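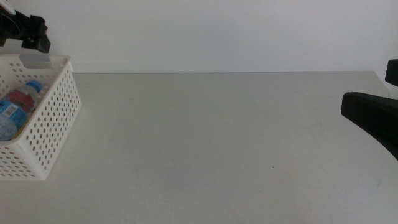 Oksana Holovko objected at the first review that a basket for drinks is only worth having if bottles can lie down in it, and that a crate with dividers would do the job better if they were going to stand up anyway. The objection was recorded and became the first question of the project: should drinks in a shared store be kept lying or standing, and does the container make any difference to how quickly they can be put away and found again?

1. Background

The store at Matlala is a single cupboard next to the common kitchen. Drinks are delivered in mixed lots, unpacked on the table and carried to the shelf. Before the project they were placed on the shelf directly. Three faults were reported by users in the spring term. Bottles laid on their sides rolled when the one in front was taken. Cans were pushed to the back and left there. Leaks spread along the shelf and were found late.

The brief asked for a low-cost change that could be made without altering the cupboard. Wire trays, card boxes and rigid plastic baskets were considered. Card was rejected on account of leaks. Wire trays were rejected after narrow bottles tipped between the wires. The remaining work concerns baskets only.

2. Materials

The basket chosen is white plastic, rectangular, with straight walls perforated by small round holes and a plain strip at the upper edge. The perforations were wanted for two reasons: air can move through the walls, and a label can be partly read from the side. The second reason proved weaker than expected. Through the holes, colour can be recognised but lettering cannot be relied on. Two labels of different colours can be told apart in this way; two similar labels of the same colour cannot.

Two arrangements were defined.

Arrangement A: bottles on their sides, all caps towards the same end.
Arrangement B: bottles and cans upright, tallest at the back.

Mixed stock was used in both. The smaller items were water bottles and drinks cans. The larger items were bottles of soft drinks and tea. No glass was included.

3. Method

Eighteen packing runs were made in July, split equally between the two arrangements. In each run one person packed the basket from a table, carried it to the shelf and returned. A second person timed the run and noted any item that fell, rolled or had to be moved twice. After each run a third person was asked to fetch a named drink from the basket. Over the whole project 195 items were handled.

The table was cleared of other stock before each run, and the basket was placed at the left end. This position was kept throughout. In early attempts the basket had been set down wherever there was space, and the reach varied so much that the times could not be compared.

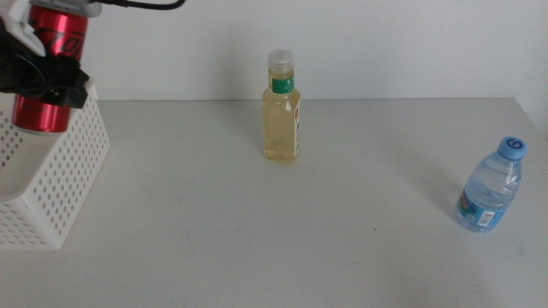
Order of packing had more effect on the result than any other factor. When the smaller items went in first they took up the corners, and the last large bottle then had to be forced in or left out. When the large items went in first the cans filled the gaps afterwards. The order is easy to get wrong with mixed stock. A can is simple to place, and there is a tendency to reach for it early, so that a red can is already over the basket while a tall bottle of pale yellow drink is still standing on the table. A bottle of that form, with a squarish body and rounded shoulders, also takes up its space differently from a can. Laid flat, it stays where it is put. A can on its side will roll if the floor of the basket is clear.

4. Results

Arrangement A was quicker to pack when the stock was mostly water bottles. The caps gave a clear direction and few items had to be moved twice. It performed badly with cans, which rolled when the basket was lifted.

Arrangement B was slower to pack but quicker to fetch from. Cans stood well once there were enough of them to support one another. With few items in the basket they fell over, and in one run every can was on its side by the time the shelf was reached.

Jianguo Meng repeated eight of the runs using the basket turned so that its short end faced the person packing. Times were longer in all of them. The far end could not be reached without leaning over the items already placed.

5. Discussion

The original question was too broad. Lying down suits bottles and standing suits cans, and a basket holding both is a compromise. The better course is to sort before packing and to keep a separate basket for each. Where only one is available, the large bottles should be laid along the long side and the cans stood in the space left at the end.

The method had some weaknesses. The same people packed and fetched on several occasions, and they became faster with practice. The stock was never identical from one run to the next. No test was made of the basket when full for a long period, so nothing can be said about sagging or cracking at the handle strip.

6. Recommendations

- Sort bottles and cans on the table before packing.
- Place large bottles first.
- Turn all caps to the same end.
- Mark the contents on the short end of the basket in large letters.
- Wipe out the basket at each restock.

A trial of lidded containers was proposed by the Renach group but has not been started.

Print this page
E-mail this page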